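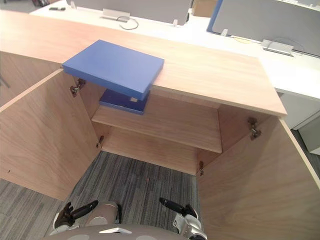 Elibariki Makori

Visitei em março as instalações da Tisivano, que abriu as portas durante uma tarde a quem trabalha com integração de robôs em escritórios e pequenos armazéns. Inscrevi-me pela Fodor, onde trato da manutenção dos equipamentos de arquivo. Deixo aqui o relato para os colegas que não puderam ir.

A recepção fica no rés-do-chão e a zona de ensaios no andar de cima. Deram-nos um crachá e um folheto com o programa, que não foi seguido à risca. A apresentação inicial atrasou-se e acabámos por ver primeiro as demonstrações.

Quem nos acompanhou foi Dorottya Vörös, responsável pelos ensaios de manipulação. Explicou que a equipa trabalha de propósito com mobiliário comum, no meio das secretárias, sem bancadas adaptadas. O chão é alcatifa às riscas cinzentas, as secretárias são brancas com divisórias, e há cabos e grampos à vista como em qualquer escritório.

O posto a que dediquei mais tempo foi o do armário. É um móvel baixo, de madeira clara, com duas portas e uma única prateleira a toda a largura. O robô tem duas mãos com dedos articulados e trabalha de frente para o móvel. O exercício, a que chamam Oria, consiste em abrir as portas, arrumar objectos na prateleira ou retirá-los de lá, e voltar a fechar. Usavam uma caixa azul, espalmada, em cima do tampo, e um livro azul-escuro no interior. A caixa estava pousada de viés, com uma ponta para fora do tampo, mesmo por cima do livro. Vistos de cima, os dois azuis quase se sobrepõem. Perguntei se isso atrapalhava o reconhecimento e a resposta foi que sim, em certos ângulos, e que essas posições fazem parte do ensaio.

As dobradiças são metálicas, de copo, duas por porta, iguais às que temos nos armários da Fodor. Dorottya Vörös disse que a força necessária para vencer a mola muda bastante de um móvel para outro e que já tiveram de substituir dobradiças por desgaste. Para nós é um ponto a reter: se um dia usarmos um sistema destes, convém contar com essa despesa.

A lista de exercícios completa tem 66 entradas, afixada na parede junto à porta. Só vimos três. Além do armário, mostraram uma tarefa de dobrar panos e outra de separar peças por tamanho, esta ainda com o programa antigo, o Funia. Na dos panos houve uma paragem e o operador teve de recomeçar.

No fim houve cinco minutos para perguntas, o que foi pouco. Quis saber do ruído e do consumo e não me souberam dar valores; ficaram de os enviar por correio electrónico. Sobre preços não se falou. O sistema não está à venda e não adiantaram datas.

Para quem quiser ir à próxima sessão: o estacionamento enche depressa, a entrada faz-se pela rua de trás e é preciso levar documento de identificação. As visitas são em grupos pequenos e a inscrição fecha cedo. Trouxe dois folhetos, que estão na minha secretária.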